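**To:** Nultia small-things list
**From:** Riku Hoshino
**Subject:** Re: clear boxes or tins for small pieces?

Hello everyone, and hello Sota (your note is at the bottom for those who missed it),

I've gone back and forth on tins for years, and I do love a good tin, but for mixed little pieces I'm now firmly on the side of the clear box. The tall acrylic one lives in the middle of the white board on my table, and from my chair I can tell straight away that the yellow-green disc with the raised design is on top, with the petal and leaf shapes and the rounded white ones packed in with it and a few dark brown bits poking through. With a tin I'd have the lid off and my fingers in before I knew if I had the right one!

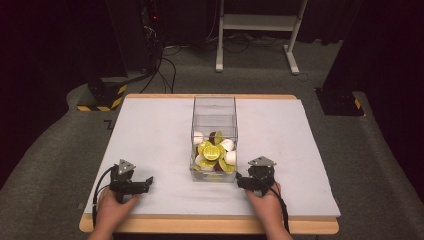 *Nultia small-things list, Vol. 7, No. 11*

The walls do show every fingerprint, I'll grant you that, and they catch the light from the window in the afternoon. A soft cloth takes care of it. Please don't use paper towel, which left fine scratches all over my first box, the one I bought in Masitz and was so proud of.

As for the board, I'd say it matters nearly as much as the box. I used to sort straight onto the tabletop, and pale pieces simply vanished into the grain. You'd think white pieces would be worse on white, but mine throw a little shadow on a smooth surface and I find them quite easily, and the greens and browns show up beautifully. My sister-in-law swears by a grey felt mat, and it's a lovely colour, but the fluff gets into everything and you spend your evening picking it off again.

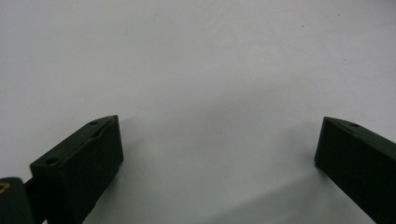 I also leave a good wide patch of the board clear before I tip anything out. It's tempting to park your tea and your tweezers there (guilty, many times), and then of course the pieces roll up against the mug and you're chasing them about. I tip slowly, low down, with the box almost lying on its side, and I push the big flat pieces away first so the small ones have somewhere to go. Then the small ones go back in last, or they all sink to the bottom and stay there till July.

If you're after a box, try to see it in person. The ones at Guzmán's are a nice height, though my hand only just fits. Shorter is kinder if you have stiff knuckles like me.

Do let us know what you settle on, Sota, and say hello to the Sesar crowd from me.

Warmly,
Riku
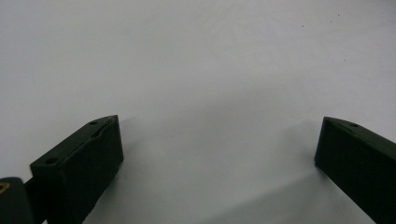
On March 19, 2021, Sota Higuchi wrote:

> Hi all,
>
> I've inherited a big bag of small decorative pieces, all colours, and the bag has finally split. I have 6 old biscuit tins I could use for nothing, but I keep forgetting what's in which. Is it worth paying for clear boxes? And what do you all sort on? My kitchen table is dark and rather bumpy and I'm forever losing things over the side.
>
> Thanks in advance,
> Sota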